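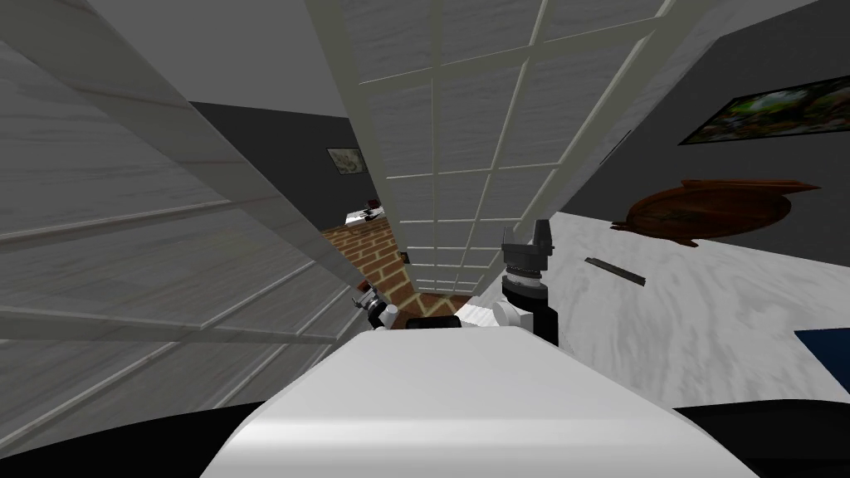

What do we sign off before a sim run counts toward the numbers? The scene checklist, the start pose and the seed, all three, by someone who didn't build the scene.

Wednesday, 9:40. Writing this up properly so I stop answering it in the hallway. Lorne and Aslı both asked last week and got slightly different answers from me, my fault. Draft rules below, kitchen scenes first, everything else when there's time.

Rule 1. Name the scene, name the version. "The brick floor one" is no good any more. Dale's got a brick floor one too and the colliders are different. Scene name, version, date of last collider rebuild, in the run header. If the header's blank the run goes in scratch. No arguing after.

Rule 2. Start pose gets recorded before the first control step, joints and base. Not the pose you asked for, the pose the sim gave you. Compare the two. If they don't match inside tolerance, stop, write it down, restart. Do not "let it settle" for a bit and then call that the start. Shirley caught me doing this in December and she was right.

Rule 3. Head camera orientation gets checked against the logged camera extrinsics at step zero. Roll especially. A tilted view is allowed if the config asks for a tilted view and the log agrees. If the log says level and the view says otherwise (or the reverse), the run is void, doesn't matter how nice the grasp was. Same check again at the last step.

Rule 4. Grippers. Both of them, every time, even for one-handed tasks. Finger opening at start, at contact, at finish. The idle arm has a parked pose and it needs to be in the file. Last month I had a whole batch where the idle arm was whatever the previous episode left behind, and the planner on the working side was quietly routing around it. 54 episodes, all to scratch. Took most of a day to find becuase the success rate looked fine.

Rule 5. Counter objects. Every loose thing on the counter is either in the task list or in the clutter list. No third category. Clutter gets a mass and a friction value the same as task objects do, default values are not values. Thin stuff is the worst - anything stick or handle shaped sitting nearly flush with a surface will jitter if the contact margin is too fat. Check it with the arms still before you check it with them moving. 35 seconds of nothing, watch the positions. If anything creeps, fix the margin, not the object.

Trays with a raised rim: collision mesh has to have the rim. Convex hull fills it in and then things "sit in" the tray at rim height. Nathalie has a decomposition script that handles it, it's in the Stimell folder, use that one and not the old one in tools.

Rule 6. Contact force limit is 70 N in sim, same as the limit on our hardware bench. I know sim doesn't break. That's the reason people leave the limit off and then the policy learns to lean on the countertop. Exceeding it ends the episode as a fail, even if the object got where it was going. Lorne wanted a warning tier underneath. Fine by me but the warning doesn't replace the stop.

Rule 7. Self contact. Wrist against body shell, wrist against wrist, forearm against shell. All on, always. Somebody (me) had the shell pairs masked out in the Prulla config for speed. Unmasked now. Costs a bit of time per step, tough.

11:15. Back from call w/ Shirley. Her notes:

- wants the sign-off to be a second person, no exceptions for short runs. Agreed, changed the answer up top to match.
- wants "void" and "fail" kept apart in the spreadsheet. A void is our mistake, a fail is the robot's. Been lumping them under one colour. Will split.
- asked who owns the tolerance values. Good question. Right now they live in three files. Dale to pull them into one, I'll review.
- doesn't like "scratch" as a name for the folder since people keep pulling good looking clips out of it for slides. Suggests "do not cite". Ha. Leaving it till we all talk.

Also she wants to know why seeds aren't in the file name. Because I never put them there. Adding.

Went round with Aslı on randomization. Her position: lighting and texture can vary freely without a new scene version, since nothing physical changes. Mine: wood grain and marble textures both, sure, but log which set was used. We've had a policy that only worked with one texture pack and it was a week before anybody thought to look. Settled on this - texture set ID in the header, no version bump. Moving furniture, doors or any panel is a version bump. Changing a painting on the wall is not, unless it's being used as a landmark, and then it is. She's writing that sentence better than I just did.

1:30. Tried the checklist cold on the Arsenault kitchen to see how long it takes. Seven minutes with the log viewer already open. Closer to double that when I had to go hunting for the extrinsics, so those are getting printed at the top of the log from now on. One item was ambigous: "surfaces verified" could mean visual or collision. Split into two lines.

Still open:

Door and window frames. Do we need panes as separate colliders or is one slab OK? One slab is cheaper. But if a finger can visibly go through a gap that the physics says is solid, the depth input and the contacts disagree. Leaning toward separate for anything inside reach, slab for everything past it. Need Dale's reach map before deciding.

Base drift during manipulation. No rule yet. Should have one. Funditz episodes show the base creeping when both arms are up and I don't know yet if it's wheel friction or the controller. Not writing a threshold until I know what I'm thresholding.

Who can override a void. Shirley says no one. Lorne says the scene author plus one other. I'm with Shirley but want to hear Lorne out in person.

To do:
split void / fail columns (me)
seed into file name (me, today)
tolerances into one file (Dale)
texture wording (Aslı)
put Nathalie's script where the old one was, delete the old one, tell people first
rerun the 54 with idle arm parked, new header, Aslı to sign since I built that scene

4:50. Seeds done. First rerun batch queued for overnight, Aslı did the start pose check with me and we stopped twice on rule 2 before it took. Config diff is in the usual place.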